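PRESS RELEASE - for immediate use, 13th February

Ralik publishes plain rules for robot arms in shared kitchens

Dalledmont. Ralik has today put out its first code of good practice for robot arms working at kitchen counters. 29 pages, free to download, no sign-up.

The code was drafted with Positz and Okeke, and covers set-up, daily checks and what to do when a job goes wrong. Main points: a stop button within reach of whoever is on shift. Cables kept clear of hobs and sinks. Warning labels left where people can read them - not painted over, not hidden by shelving. A written log of every stop, however small.

"Most of the trouble we hear about is dull stuff," said Agnes Lunde, who led the drafting. "A loose cable, a label gone missing. So we wrote the dull stuff down."

Nine sites tried the draft from September. Their comments led to 15 changes, mostly to the section on clutter and reach.

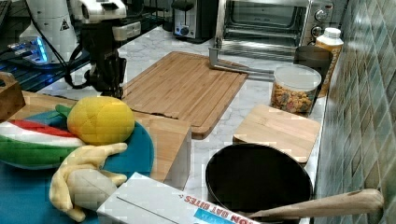
Sites signing up will be asked to do a short self-check before each shift and a fuller one every 2,000 hours of running time. Forms are at the back of the code. Ralik will not charge for the frist year.

"We want people to argue with it," said Chutima Wattanapong of Okeke. "Second edition will be better if they do."

Printed copies on request from the Ralik press desk, Dalledmont. Interviews can be aranged with both speakers.

ENDS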